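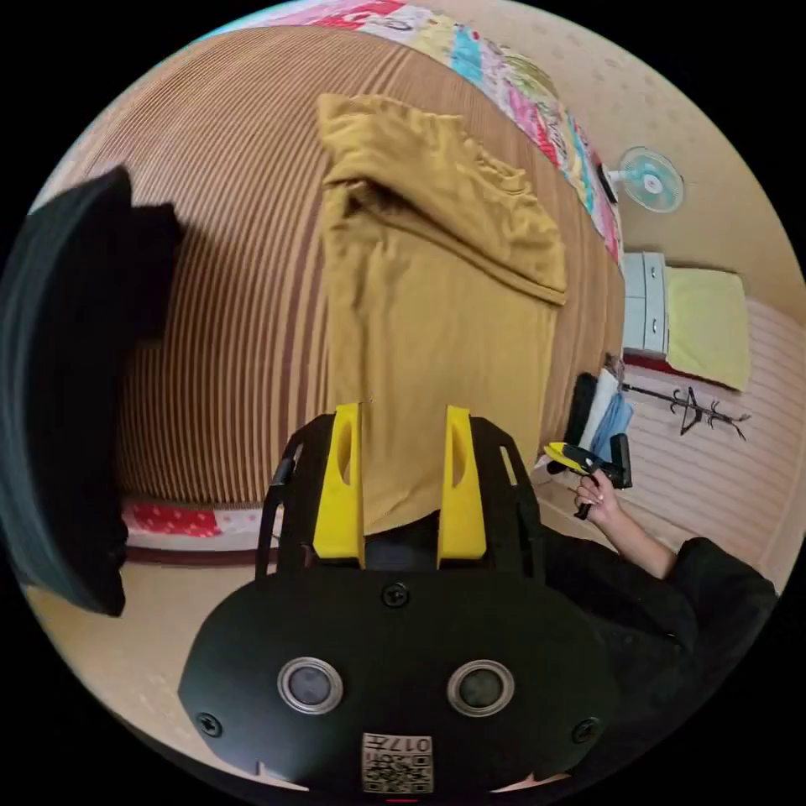 ## "Write the rule so a tired person can follow it": Slavica Kovačević on good practice with hand-held grippers

Slavica Kovačević puts the kettle on before she'll talk about standards, and I suspect she does this with everybody. Her office in Vumville is up a flight of stairs above a shop that sells curtain fabric, and there's a good deal of paper in it for somebody who works with robots. The paper is mostly drafts. She has spent the better part of three years writing and rewriting the Bainbridge code, which sets out how people should work when they go into a home and show, by hand, how a household job is done so that a robot can later be taught to do it.

The code began life at 93 rules. It's now 44, and she would like it to be shorter still.

"I was very proud of the long one," she told me, pouring. "I thought I'd covered everything. Then I sat on a bed in Dralness for an afternoon and watched two people try to work by it, and they were flipping pages with a gripper in each hand. You can't flip pages with a gripper in each hand! So I went home and started crossing things out."

I'd asked her to begin with clothes, partly because my own interest in robots is mostly the hope that one will someday deal with the washing, and partly because the section on clothes and bedding is the one people argue about most. A garment held between two fingers looks like such a small thing. There's a gripper with a pair of yellow fingers, there's a mustard-yellow top pinched between them, there's a bed behind with a striped blanket on it, and you would think the only rule needed was to fold the thing and put it down.

"People do think that," she said. "And then they yank it. Everybody yanks. You're used to your own fingers, which can feel when cloth is about to slip, and now you've got two flat pieces doing the work and you don't trust them, so you pull hard and fast. The rule says lift, wait, look, then move. It's Rule 6 and I'd keep it if they made me throw out all the rest."

The waiting was hard to get into the code. Bainbridge, the training outfit that first asked her to put something in writing, wanted a figure beside it, so many seconds and no fewer. She held out against that. Cloth settles in its own time, she says, and a heavy jumper takes longer to stop swinging than a tea towel does. What she wrote in the end was "wait until the garment hangs still", and she's had letters about it.

"One gentleman wrote to me that 'still' was not a measurement. He's right, it isn't. But I've never met a person who didn't know what it meant."

### In somebody's bedroom

We got on to bedrooms, and here she slowed down and chose her words. A good part of the code has nothing to do with machinery. It deals with being a guest. She grew up in a house where visitors took their shoes off and didn't open cupboards, and she'll tell you quite cheerfully that she lifted several of the rules straight from her grandmother.

The ones she's fondest of go something like this, and I've copied them down as she read them out:

- Ask which things may be handled, and handle only those.
- Leave quilts, cushions and folded blankets where the household keeps them, unless they are part of the work.
- Bags and coats that came in with the team stay off the work surface.
- Put the room back before you pack your own gear, and ask the householder to look it over.

I said the third one sounded like the sort of thing that gets broken every day.

"Every single day," she agreed. "I break it myself. You come in with your arms full and the bed is right there, it's the biggest flat thing in the room. So when I'm training people I don't scold. I just ask them, would you know which of these things belongs in the fold and which is yours? And if they have to think about it, we shift a few things. It matters for the robot as well, you know. It's going to learn from whatever was in front of it."

She's less easygoing about the first. Early on, before the code was finished, a team in Dralness folded the contents of a drawer that hadn't been offered. Nothing was damaged and the household was polite, but they didn't ask the team back, and Kovačević drove out to apologize in person. She still thinks about it. The version of the rule she wrote that night ran to a page and a half. It's one line now, and she reckons the one line has done more good.

### Two people, one bed

The next part of our talk was about what happens when two people are working close together, each with a gripper. I had pictured this as a solitary sort of job. It often isn't. One person may be lifting while another reaches in from the side, and the code has a fair bit to say about whose turn it is.

"Speak before you reach," she said, and tapped the table. "That's the whole thing. You'd do it in a kitchen if you were passing behind someone with a hot pan. In a bedroom people forget, they're leaning over the same blanket and each of them is watching their own fingers. So you say 'reaching', and the other one says 'yes', and then you reach."

Does it feel silly? It does for the first hour, she admits, and after that people start saying it at home while they set the table.

There is a rule about sleeves, too, that I hadn't expected. Close-fitting and long is what she likes, with nothing dangling at the wrist. And there's one about labels. Each gripper must carry its own, and it has to be noted at the start and again at the finish, because grippers get put down and picked up by the wrong person all day long. Prerneo, one of the firms that works to the code, had asked whether noting it once would do. She took the question seriously and went out with their people for most of April to see.

"I wanted them to be right. One less thing to write down, lovely. But twice that month a pair got swapped at lunch, and if we'd only noted them in the morning we'd have had the wrong gripper down for the whole afternoon. So it stayed at two. I did let them drop a different one, about wiping the fingers between garments of the same load. That one was only me being fussy."

### What she took out

I asked what else had gone, in the cutting from the long version to the short, and she laughed and went to fetch it. The old draft lives in a box file under the window. A lot of it reads like worry. There were separate rules for shirts, sweaters, trousers and socks, and a table for blankets by thickness. There was a rule forbidding conversation. There was one about the order in which lamps should be switched on.

"I had never seen anyone get into trouble over a lamp," she said. "I'd just imagined it, sitting here."

Her test now is a plain one. Every rule must be traceable to something that went wrong, or nearly did, in a real home, and it must be possible to read it aloud in one breath. Anyone can propose a new rule, but they have to bring the story with it. More than once she's had a very sensible suggestion and sent it back with a note asking, kindly, when this had happened. Most of the time the answer was that it hadn't.

She also insists that the code be read through by people who do the work, at the end of a working day. Mornings are no good, she finds. "In the morning everyone's clever. I want to know what it sounds like at 5, when your wrist aches and you've folded the same shirt so many times you could weep. If it still makes sense to you then, it can go in."

That brought us to wrists, on which she's quite firm. A gripper is held out in front of the body for long stretches, and the weight that seemed like nothing when you picked it up is a different matter later on. The code asks people to swap hands or stop before it hurts, and it says in so many words that stopping is part of the job and gets paid like the rest. She had to fight a bit for that last bit. It's the only sentence in the whole document that she underlined.

### Still arguing

By this time the tea was cold and she made another pot. I asked whether she thought the rules would last, with the tools changing as quickly as they do, and she took a while over it.

The parts about equipment won't, she thinks. She has already rewritten the section on fingers and expects to do it again. The parts about homes she's more hopeful for. People will go on being particular about their own bedding, and about strangers leaning over it, whatever the strangers happen to be holding.

The current draft is dated 28 May 2018 on its cover, and there were pencil marks on most of its pages when I saw it. She's not satisfied with Rule 31, about what to do when a garment falls to the floor. At present it says to leave it, finish the movement, and then pick it up by hand. Several people have told her this is daft and that you should just pick it up with the gripper and carry on, since dropping things is what happens with laundry. She's beginning to think they have a point. She is going back to Dralness to try it both ways, and she's asked them to save her a basket.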